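Un bras, une table, un budget : où en est l'atelier

jeudi 18 avril 2019

Ça y est, le devis de Zestar est signé ! Trois mois que je tourne autour de cette histoire de deuxième poste de démontage, et je peux enfin vous raconter comment j'ai monté le budget (plusieurs d'entre vous me l'ont demandé après le billet sur Plotholm).

Ce qui coûte vraiment

J'avais tout misé sur le bras, évidemment. On compare les charges utiles, les portées, on rêve un peu... et puis on oublie le reste. Ma première version du tableau tenait en 2 lignes, la version finale en compte 7. La pince, la caméra de poignet, la table rainurée, les câbles, les supports, et même le transport ! Les supports, je les imprime moi-même : 100 euros de filament pour la série complète, contre 600 chez Říha pour des pièces usinées. Elles sont superbes, leurs pièces, mais tant que je change les cotes chaque semaine, le plastique me va très bien.

La table, en revanche, je ne rogne pas dessus. Avec un plateau en aluminium à rainures, on déplace un gabarit en deux minutes et on repart.

Le travail à chiffrer

Tout le budget part de là : une tour de bureau couchée sur le côté, capot ouvert, et une pince noire qui doit passer entre la carte mère, la cage des disques et les faisceaux d'alimentation. Les barrettes de mémoire d'abord, le reste ensuite - c'est l'ordre que j'ai retenu pour dimensionner la pince.

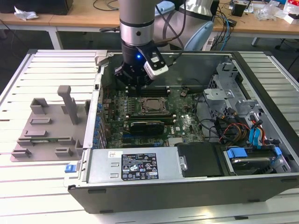 Et pour juillet ?

Il me reste à choisir le logiciel de vision. Zosley propose une licence au mois, ce qui m'arrange bien pour démarrer, et je garde une petite réserve pour des doigts de pince de rechange. Si vous avez déjà équipé un poste de ce genre, dites-moi en commentaire ce que vous avez oublié dans votre tableau, je prends tout !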